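Indalley Robotics Club: Build Log and Faults
Ticket 189
Title: Left pad drags on tray divider, packet not released cleanly
Project: Dauda (two-gripper sorting task, student entry)
Opened: Aug 5, 2023
Priority: medium
Status: closed, follow-up open

Problem as reported

When filing flat packets into the white slotted tray, the left-hand gripper brings the packet to the slot without trouble but does not let go cleanly. On opening, the packet stays with the right pad for a moment, tips, and lands against the next divider. In the worst runs the tray is pulled along the table. The right-hand gripper does the same task with the same packets and does not show the fault.

Session result before any change: 30 attempts, left-hand gripper only, 53 per cent filed upright. The competition rules want the packet upright and the tray inside its marked area.

Setup

Table: the pale one by the stands, tray set at an angle with its long side running from upper left down to the right.
Tray: white plastic, five dividers, curved tops.
Packets: flat, mixed sizes. The tall orange and white one is the hardest and was used for all checks below.
Grippers: two hand-held Durkau units, club set, original pads.
Recording software: Zesto, current club build.

Check 1. Recording fault ruled out

First suspicion was a late open signal. Replayed six runs in Zesto with the finger width plotted. Width rises as soon as the trigger is let go, no step and no delay. Same curve as the other unit. Closed this line.

Check 2. Linkage

Moved both fingers by hand through the full range with the unit off. No tight spot. Rivets turn freely on both arms. No side play that could be felt. Fingers meet square when shut. Nothing adjusted.

Check 3. Pads

Looked at the pads with the gripper open over the table.

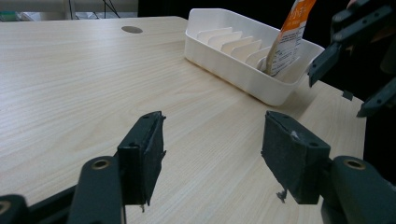 Left-hand unit, fingers open, packet standing in the tray. Note the frayed rims on both pads.

Both pads are scuffed and the rims have gone to fluff. The right pad has a small scrap hanging from its bottom edge, and there is a white speck on its upper face. There is also a thin dark strand hanging below the left pad. It was not clear at first if this was a wire or pad fibre. Traced it by hand: fibre, came away with tweezers. No wire damaged.

Trimmed the scrap with small scissors and picked off the speck. Repeated ten attempts. Packet still held on the right pad in three of them, so loose material was part of the fault but did not account for all of it.

Check 4. Pad surface

Pressed a strip of masking tape on each pad and lifted it. The tape from the right pad brought up a good deal of lint and something slightly tacky, most likely old glue from the pad edge. The tape from the left pad was nearly clean. Wiped both pads with a dry cloth, then with a cloth barely damp with alcohol. Left to dry for 20 minutes with the fingers open.

Repeated ten attempts. No sticking. One packet went in at a slant, put down to the approach and not to the pads.

Check 5. Tray movement

The tray has no feet and slides on the wood grain finish with very little push. Put 2 strips of non-slip mat under it, one at each end. The tray now stays put when a packet touches a divider. The rules allow this as long as the mat does not show outside the rim. Strips cut back to suit.

Cause

Worn pad edges with glue residue on the right pad of the left-hand unit. Loose tray made the result worse.

Fix applied

Pads trimmed and cleaned. Mat strips under tray. Spare pads are on order and will be fitted to both units at the same time so that they wear evenly.

Notes for the next session

Check pad rims before recording. Trim loose fibre, do not pull it.
Do not wipe pads with the washing-up sponge. It leaves lint.
Runs made before the clean should be tagged "old pads" in Zesto and kept out of the training set.
Pad screws are small and strip easily. Use the correct driver from the red tin.

Follow-up

Fit new pads, repeat the 30-attempt test on both units, add results here. Due September.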